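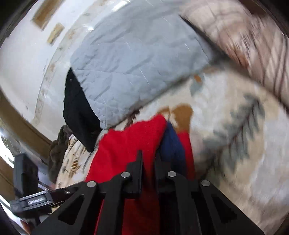

Section 3: Sorting the Bed Pile

Okay, you've got the shelves in and the bins labeled (if you haven't, go back to Section 2, I'll wait). Now we get to the part of the Ellis Closet Setup that I like best, which is dumping everything on the bed and making sense of it. I've done this in my own place on Kanstead Street more times than I care to admit, and the steps below are the ones that stuck.

What you need

A made bed, or at least a bed with the fitted sheet on
The three Ellis fabric bins from the box
The long shelf divider
A lint roller
A bag for things that are leaving the house

Set aside an evening for your first go. After that it's more like the length of a TV show.

Steps

1. Put everything on the bed. Clothes, blankets, the stuff from the chair, all of it. Don't fold anything yet! I know it's tempting.

2. Pull the big bedding out first. Quilts and blankets take up so much room that you can't see what's under them. Lift a quilt straight up instead of dragging it, or half the pile comes along and lands on the floor.

3. Fold each quilt in half the long way, then in half again, then in thirds toward you. You want a thick, flat bundle that fits between the shelf divider and the wall. If it's too tall for the shelf, open up the last fold and do it in halves.

4. Go over the quilt with the lint roller. Quilted stitching grabs every bit of fuzz in the room, and pale colors show dark fuzz while dark colors show everything else. Roll along the lines of stitching, not across them.

Note: If you find a loose thread, snip it. Please don't pull it. I pulled one on my grandmother's quilt and opened up a whole row, and Blandine Gaillard (she wrote the mending pages in Section 7) had to talk me through putting it back.

5. Now the clothes. Pick up one piece at a time by a single layer of fabric and give it a shake. Things get tucked inside other things, so a shirt that looks like one shirt may have a sock or a second shirt riding along in the folds.

6. Make your color piles. I do reds and oranges, then blues, then black and gray, then whites and everything pale. Pieces with more than one color go with whichever color there's most of. Don't overthink stripes.

7. Check each pile for anything that needs a wash, and take those pieces straight to the hamper. If you're not sure, it needs a wash.

Caution: New red and navy things can bleed. Wash them apart from your pale bedding the first few times, in cold water, and don't leave them sitting damp on top of a light quilt. I have a pillowcase that is now pink. It was not sold to me as pink.

8. Fold what's left. T-shirts and sweatshirts go in the first bin, standing up on their folds so you can see each one. Pants and leggings go in the second. The third bin is for whatever your household has too much of (in mine it's pajamas).

9. Slide the quilts onto the shelf with the folded edge facing out. It's so much easier to grab one when you're cold and half asleep.

Caution: Don't fill the bins past the seam line. The handles will hold, but the sides bow out and then nothing slides.

If it isn't working

The quilt keeps sliding off the shelf. Turn the bundle so the short side faces you, and move the divider in one slot.

The bin won't stand up on its own. The base panel is probably upside down. The side with the two tabs goes down.

You ran out of bed. Do the bedding today and the clothes tomorrow, and skip straight to step 5 when you come back.

Spare base panels are part number 117, and you can order them from the Destura parts page. Azucena Mendoza handles those orders and she's quick!

Section last updated Feb 4, 2019. Next up is Section 4, Hanging Rail and Hooks, and you'll want the small hex key for that one.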